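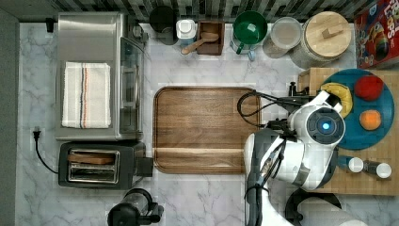 How long does it take to teach a robot arm a new kitchen task by hand?

For a simple pick and place, 11 good demonstrations are usually enough to get a first version running, and a person who has done it before can record those in a morning. Making it dependable takes far more.

That is the working figure given by the lead trainer at Brormont, a small company in Ditbridge that teaches robot arms to do household jobs. She came to the work from a bakery, where she trained new staff, and has been with the company for three years. We spoke by phone and asked that she keep it practical.

There are two ways to show the arm what to do, she said. In the first, a person takes hold of the arm and moves it through the job while the joints are slack. In the second, the person stands off to the side with a hand controller and drives it.

"By hand is quicker to learn," she said. "You feel the weight and you feel when you've bumped something. But your own arm is in the way of the camera half the time, and the robot learns from what the camera sees."

For that reason most of the work at Brormont is now done by remote control. New trainers spend eight days on it before any of their recordings are kept. The first days are slow. People tend to drive the arm too fast over the open counter and then stop dead above the plate, and a model trained on that will stop dead too.

"I tell them to slow down early," she said. "Pick your spot, come down straight, wait until the grip is set, then lift. If you miss, don't chase it. Back up and come in again. We keep some of the misses, as long as the recovery is clean."

Food is harder than blocks. A piece of fruit rolls when it is touched off center, and a plate slides if the arm leans on it. Then there is everything else on the counter. The trainers leave a toaster, canisters and a cereal box where a household might have them, and move them between sessions. An early model, called Plasow, was trained on a bare table and did well there. On a full counter it could hardly finish a run.

The company now holds 3002 recorded demonstrations from its kitchen sets. She would throw out a fair number of them. Older ones were made by several people with different habits, and the arm picked up a wobble from the mix.

Asked what makes a good trainer, she said patience, mostly, and not minding the same motion 80 times in a shift. Gamers do well with the controller but get bored. One of her best people used to drive a forklift.

The next job is cups, which she expects to take until November. "They tip," she said. "We'll start with empty ones."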